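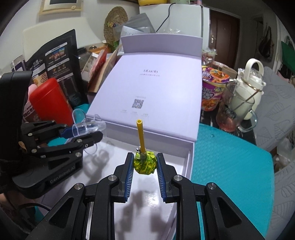 Ticket 2383
Product: lavender lid box, lollipop fill
Status: closed by requester, under protest
Opened by: Trygve Brekke, Granesitz shop
Handled by: Martti Kiiskinen, Bornero packing support

We use cookies to remember your login and keep tickets open between visits. Accept / Manage settings

Opened July 8, 2024

Two problems with the lavender boxes. I'll put them in one ticket and you can split it if your system needs that.

First, the lid won't stay shut once the lollipops are in. I put them in with the sticks lying flat, close the lid, turn around, and it has lifted by a finger's width. Second, the QR code on the lid won't scan in the shop. My phone hunts for a few seconds and gives up. Your product sheet says the code "scans instantly in all normal conditions." I'd like to know what you call normal.

Order is 86 boxes. Please don't tell me to turn the phone off and on again.

Brekke

Reply, Kiiskinen

Thanks for writing in. Taking the lid first. Does an unfilled box from the same carton close and stay closed? And is the flap on the far edge of the lid going inside the tray wall, or resting on top of it?

For the code, could you try with the overhead lights off? I know how that sounds.

Reply, Brekke

Unfilled box closes fine. Flap goes inside. I have been closing boxes for a while.

Lights off: it scanned. Lights on: nothing. I don't accept this as an answer, only as a result. A customer isn't going to switch off the lights in my shop to read the lid of a candy box.

Reply, Kiiskinen

Agreed, it's a test and no more than that. It does suggest glare. Try tilting the lid back a little so the lamp isn't bouncing straight into the phone, and hold the phone farther away than you think you need to. Most people come in too close.

On the lid, if the unfilled box behaves, then something in the fill is pushing. My first guess is the wrapper. The foil on the candy head crushes down without much trouble, but the clear and silvery part gathered at the base of the stick is springier than it looks. When several of those collars sit in one spot they act like a cushion.

Reply, Brekke

I doubt it. It's a scrap of film. You're telling me a scrap of film is lifting a lid.

Tilting works with my phone. Did not work with the older phone we keep at the counter, tried six times.

Reply, Kiiskinen

Easy enough to check. Take one box and lay all the lollipops with the heads at the same end. Take a second and alternate them, head by stick, so the collars don't line up. Same number in each. Close both and leave them overnight with nothing on top.

Reply, Brekke

Done. Results, for the record:

Box A, heads all one way: lid up by morning, same as before.
Box B, alternating: lid down.
Box C, which you didn't ask for, alternating but with the collars pressed flat by hand first: lid down.
Box D, heads all one way, collars pressed flat: lid up, less than A.

So the collars have something to do with it. I'm not convinced they are the whole story, because D still lifted. The heads are round and they stack up at one end. I would say the heads are doing at least half the work and you should have mentioned them.

Reply, Kiiskinen

Fair, and D is a useful box to have. I'll put both causes in the packing note. Alternating deals with the two of them at once, so I'd leave the pressing out unless you like doing it. Please don't press hard near the candy either. The sticks are hollow and they kink.

Reply, Brekke

I know they kink. I have a jar of kinked ones.

Next point. The packing note that came in the carton shows all the heads at one end. It's your own drawing. I followed it, and then your first reply asked me if I knew how to use the flap.

Reply, Kiiskinen

You're right about the drawing. It was made for the previous fill, with a smaller head, and it never got changed when we moved to this one. I've asked for it to be pulled. Until then I've attached a plain text note to this ticket that says to alternate.

About the older phone: could you try it by a window, away from the lamps, with the lid propped back? If it fails there too I'd suspect the phone.

Reply, Brekke

Window, lid propped, older phone: scanned on the second go. Under the lamps it still fails. I have moved the display box to the end of the shelf near the window. I don't call that fixed, I call it furniture moving.

Also, since we're here, I read the lid on four boxes while I was waiting for replies. The small text under the code is so faint that I had to take my glasses off to get anything out of it. If anyone at Bornero thinks customers will read that when the code fails, they should try it themselves at arm's length.

Reply, Kiiskinen

I tried it at arm's length and I'm with you. Passed on to the print side. I can't promise you darker ink and I won't pretend I can.

Refilling notes from this ticket, so they're in one place:

Lay the lollipops flat, alternating head and stick. Keep the collars from bunching in one spot. Tuck the far flap inside the wall before you press the front down. Leave one box overnight before you fill the rest of the carton. If the code won't scan, tilt the lid away from the lamp and move the phone back.

Can I close?

Reply, Brekke

Close it. I've repacked the lot. All lids down as of this morning, and I'll reopen if that changes when the weather gets damp in November.

Last updated by M. Kiiskinen after requester confirmation.

Comments

jodley_counter: Same lid trouble with ours. Alternating helped. We also leave out one lollipop per box, which the boss hasn't noticed.

Costello: Tried the tilt under strip lights and got nowhere. Would love to know which phones this was tested on.

T. Brekke: Two phones, both mine. Ask Bornero which ones they tested with, and tell me if you get an answer.

pia_sweets: Is the plain text note still attached? I only see the old drawing.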